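Laundry notebook, Zandatside workshop
Oct 22, 2023

Finally got a proper run at the soft toy question and I'm chuffed with how it went, so I'm writing it all down before I forget which load was which.

Background for anyone picking this book up cold: we've been washing samples of the Brovmont wool blend since April, and the flat swatches behave beautifully. Swatches tell you hardly anything about a stuffed thing, though. A stuffed thing holds water in its middle, it thumps, it drags its seams around, and the pile gets rubbed from both sides. I've wanted to do plush for ages.

Setup was the front loader, cool wash, gentle cycle, slow spin. Liquid detergent only, half the usual dose. I tried powder back in the autumn and spent an evening brushing grit out of a rabbit's ears, so never again. No softener either. It makes the pile feel gorgeous for a day and then it clumps.

Loads were:

Load 1. Toys on their own, no bag. Loud! You could hear the thump from the hallway. Pile came out a bit ropey on the bellies and one seam had opened a few stitches under an arm.

Load 2. Toys in mesh bags, still on their own. Seams fine. The bags bunched up on one side and the machine kept stopping to rebalance, so a 107 minute programme took much longer than it should have.

Load 3. Toys in mesh bags with 3 old bath towels. This is the one! Quiet, balanced, seams perfect, and the pile barely needed brushing. The towels seem to pad everything out and stop the bags from piling up together. I'd half expected lint from them on the dark fur and there was a little, but it came off with a damp hand.
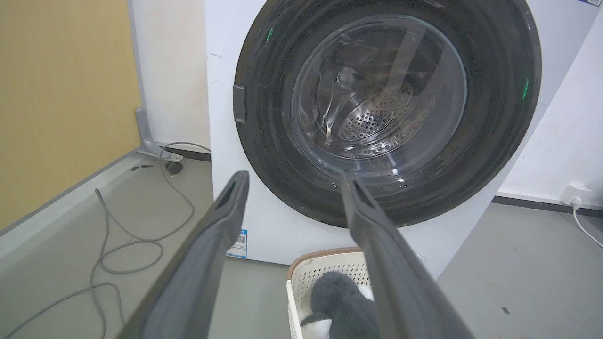
Dark fur next to white is the combination I'd been nervous about. Penguins are the worst for it, pandas a close second, because a bit of loose dye in the dark pile has a white tummy right there to land on. The Truken fur held its colour very well. I pressed a wet white hanky against the back of each toy for a slow count of 5 before washing, and the only one that left any colour behind was the old navy whale, which we all suspected anyway. He's been sponged by hand and is sulking on the windowsill.

Drying next, and this is where I changed my mind. I had always gone straight to the airer, but the stuffing in the bigger ones was still heavy after the spin and I didn't like the idea of it sitting damp overnight. So I rolled each one up in a dry towel and knelt on it (very dignified) and did that twice, then stood them up on the rack with a fan on low. Turned them whenever I walked past. Weighed the biggest every couple of hours until the number stopped dropping, and it settled within a gram or two of its dry weight from before the wash. Lovely result.

Brush while they're still slightly damp! I used the soft slicker, going with the pile first and then lightly against it to lift it. If you wait until they're bone dry you get static and the fibres fly everywhere. White bellies want a separate brush from the dark backs, or at least a good clean of the bristles in between.

Bits and pieces to remember:

The mesh bags from Bragança have the better zips. The tab tucks under a little elastic garage and doesn't catch on anything. Order more of the large size, the medium is too snug for anything with flippers.

Wipe around inside the door gasket before and after. I got a surprising wad of fluff out of the bottom fold after load 1, and I don't want that finding its way onto someone's white tummy.

Check eyes and noses before they go in. Give each one a firm wiggle. Anything loose gets stitched first and washed another day.

Page 115 of the old blue binder has the stuffing chart, in case anyone wants to compare drying times for polyester and wool fill. I've pencilled my weights in beside it.

Next go I'd like to try the same load with two towels, and again with four, and see whether the noise changes. Also a longer rinse, as the bathwater test on the bear still showed a few suds. Mesh bags are hanging on the back of the door to dry, please leave them there.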